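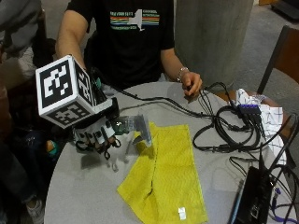
How often should you wash the cloths you use for robot folding practice?

Once a week if they only touch a clean table and a clean glove, and straight away if they've been on the floor or near food. Wash them by themselves, plain detergent, no softener, and dry them flat.

Right, the longer version, because I get asked a lot and the laundry is only half of it. I look after the soft goods and the benches for a small group that teaches machines to do household jobs, folding mostly, with a bit of wiping and sorting. I came to it from years of running a sewing room, so my tips are the housekeeping kind. The clever people can tell you about the software!

Softener is the big one. It leaves a slippery coating and the cloth behaves differently from the one you recorded with last week. Same goes for dryer sheets. We had 22 cloths ruined for our purposes in May when somebody kindly took the basket home and brought it all back smelling of lavender. They went to the rag bin (they're very good rags).

Leave the tags on or cut them all off, but pick one and stick to it. I leave them on. A little white label on a yellow cloth gives you a handy way of telling one end from the other, and real tea towels in real kitchens have labels, so the machine may as well get used to them. Fenna Kramer disagrees with me and snips hers, and her folds look lovely, so there you go.

Don't iron between takes. Smooth with the flat of your hand, fold, unfold, go again. A few wrinkles are what you'd find in anybody's linen cupboard. If your written procedure says "flat", write down what you mean by flat, or every person on the roster will have their own idea.

Now, colours. Choose a cloth that stands out from the table. Bright yellow on light grey is hard to beat, and you can find it in a hurry at the end of the day too. White on white is a misery for everyone.

Gloves next. White gloves show the grime beautifully, which I count as a plus. Liners come off and get washed after each person, full stop. That's rule one on our bench sheet and I won't budge on it. Anything with electronics in it gets a wipe with a barely damp cloth and then a dry one, never a spray bottle pointed at it. Spray the cloth, over the sink, well away from the table.

The square black-and-white markers want gentle handling. Dry microfibre, no alcohol unless you've tested a spare (some inks smear something terrible), and look at the corners before you start. A lifted corner or a greasy thumbprint on the pattern can throw the tracking off, and you'd rather find that at nine in the morning than after lunch. We reprint on matte stock. Glossy looks smarter but it picks up glare from the ceiling lights.

Cables – oh, cables. I could go on all day. Ours were a proper bird's nest for ages and I won't pretend they're perfect now. What I do:

Hold the slack in your free hand while you work, loosely, so it doesn't drag across the cloth.

Run everything off toward one side of the table and keep the other side clear for the job.

Put a folded tea towel under the USB hub. It stops the hub skating about, and it saves the tabletop from scratches.

Use the soft hook-and-loop ties, 4 to a bench. Zip ties have sharp ends and they snag on knits.

If you've got a spare cable in an odd colour, use it for the one thing you must never unplug. Saves a lot of shouting.

Clothes and jewellery come up every time we have somebody new. Short sleeves are best at the bench, or roll them well past the elbow. Our sheet says rings and watches off on the gloved hand. A thin bracelet on the other wrist is fine by me as long as it doesn't catch on the cabling, though Nazareno Zuccaro would have the lot in a dish by the door. Check what your own site says before you copy ours.

Sit down for long sessions, with the table at a height where your forearm can hang over the work without hunching your shoulder up. We swap people over after 100 folds or when the hand gets tired, whichever is first. Tired hands fold sloppily, and a sloppy fold gets recorded just as faithfully as a good one. Bystanders are welcome but they should keep their hands off the tabletop during a take.

If you write your own bench sheet, keep it to one page and put it where people's eyes fall. Loan Khương typed ours and had it laminated, and it lives under the edge of the fruit bowl in the tea room with a second copy at the bench. Ours covers liners, cloths, markers, cables, jewellery and who to ring when something's warm that shouldn't be. The old one from the Brendero days ran to 89 points, and I don't believe a soul ever got past the first page of it.

Last bit of housekeeping: store the cloths flat in a lidded tub, clean ones on the left, used ones on the right, and write the wash date on a bit of masking tape on the lid. Masking tape peels off easily in the humid months, so press it down well and replace it when it curls.

Updated Thu 19 June with the bit about matte paper. Thanks to Zawadi Were for the reminder!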